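How to Sort Loose Wires and Small Parts in a Divided Tray

Last updated: February

If you repair small things at home, you know the problem of short wires. You cut one piece for a doorbell, another piece for a lamp, and the rest goes into a box. After one year the box is full, and you buy new wire because you can't find the old one. In this tutorial I explain how I sort my wires and small parts with one divided tray on a table. It takes me one evening to do the whole box, and after this only a few minutes each week.

I learned this way slowly and with mistakes, so I will also write about the mistakes.

What you need

A tray with compartments. Plastic is good because you can wash it. I have one from Humier and one older from Kandau, and both do the same work. The Kandau is deeper, and my fingers don't like it, but for long pieces it is better.

A table with free space on all sides of the tray. The kitchen table is fine if nobody wants to eat.

A ruler, a pair of side cutters, a wire stripper, masking tape and a pen that writes on tape. Also one small bowl for waste.

A good light. Dark blue and black insulation look the same under a weak bulb, and I have mixed them more than once.

Before you start

Unplug everything that is near the table. Wires that are still connected to some device don't belong in this job. If you have old power cords with damaged insulation, put them to the side and bring them to the place in your town that takes electrical waste. Do not cut them for parts.

Wash and dry the tray. Small pieces of solder and copper hair stay in the corners, and later they stick to everything.

Step 1. Put the tray at the back

Place the tray toward the far side of the table, so you have the working surface between you and it. Many people put the tray directly in front of them, and then they must work behind it or over it. With the tray at the back, your hands move forward with the part and come back empty.

The tray can be a little to the side of the hand you use more. I am right-handed, so for me it is a little to the right. Try to pick up one wire and put it down in each compartment. If your sleeve touches the wires in the front row, move the tray closer.

Step 2. Decide the compartments before you fill them

This is the step I skipped in the beginning. I filled the tray first and gave names later, and I had to empty it again two times.

Write the name of each group on masking tape and stick it on the outside edge of the compartment. My groups for wires are thin stranded, thin solid, thick stranded, and wires that already have a connector. The other compartments are for terminals, heat shrink tube, and small screws if there is still space.

Do not sort by color first. Color is nice to look at, but when you need a wire you first need the correct thickness. If you have many pieces, you can divide them by color later inside the group with a small twist of tape.

Step 3. Start with the thin wires

Take the thin wires first, because they tangle with everything else. Pull them from the pile one at a time from the end, not from the middle. If two are knotted, put both down on the table and open the knot with the point of a pen.

Put them in the compartment on the far left and leave them flat. Only a few at the beginning is enough to see if the length is right for the tray. 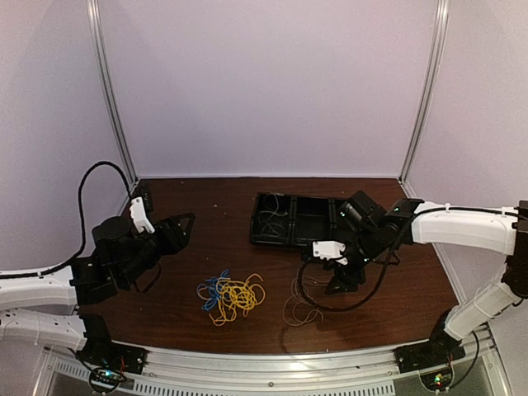 Marlow would be the wrong way to write to me about this, a reader complained: with the wires loose in the compartment, he said, they jump out each time he carries the tray, and he prefers to coil every piece around two fingers and close it with tape. I tried his way for a month. For pieces longer than a hand it is really better, and I do it now. For short pieces the coil opens again, so I leave them straight.

If a wire is too long for the compartment, you have three possibilities: coil it, bend it once in the middle, or keep it in another place. Do not bend solid wire many times at the same point. It breaks inside the insulation, and from outside you see nothing.

Step 4. Measure and cut the bad ends

Look at both ends of each wire. If the copper is dark or some strands are missing, cut the end and strip it again. I strip 12 mm, which is enough for most screw terminals that I use. Very short rests go in the waste bowl. It is hard to throw away good copper, but a piece shorter than your thumb will never be used.

Step 5. Put in the small parts

Now come terminals and other small things. Pour them on a sheet of paper, sort them with one finger, then fold the paper and let them slide into the compartment. This is faster than picking them up one by one.

Fill each compartment only to the half. When it is full to the edge, the parts go over the wall to the neighbor, and you will do all the work again.

Step 6. Count only what you will buy again

I don't count wires. I count only the terminals, because I order them in bags. The first time I had 247 of one type and 16 of another, and I was about to order more of the first. Now I write the number on the tape with pencil.

Step 7. Carry and store

Hold the tray with both hands and keep it flat. Put it in a drawer where it has no space to slide, or lay a damp-proof mat under it. My drawer is from Nishimura, and the tray goes in with one finger of space on each side. If you must stack two trays, put a piece of cardboard between them, otherwise thin wires climb up and get caught.

Common mistakes

Keeping a compartment with the name "other". Mine had everything in it after two weeks. Now things without a group go in a cup, and when the cup is full I decide.

Sorting when you are tired. After nine in the evening I put stranded wire with solid wire, and in the morning I must correct it.

Buying a tray with too many compartments. I had one with very small squares from a shop in Kenville, and no wire fit in it without coiling. It is good for beads, maybe.

Leaving the stripper in the tray. It is heavy and presses the wires flat, and one day you carry the tray and it falls on your foot.

Keeping it in order

Once a week I put back what is lying on the table, and I check the labels. Masking tape gets dry and falls down after some months, so press it again or write a new one. When one group becomes too big for its place, give it a second compartment next to the first, and move the smaller group to the end of the tray.

Related

How to strip stranded wire without losing strands
Labels that stay on plastic
Choosing heat shrink tube for small repairs
A drawer for tools you use every day
What to do with old power cords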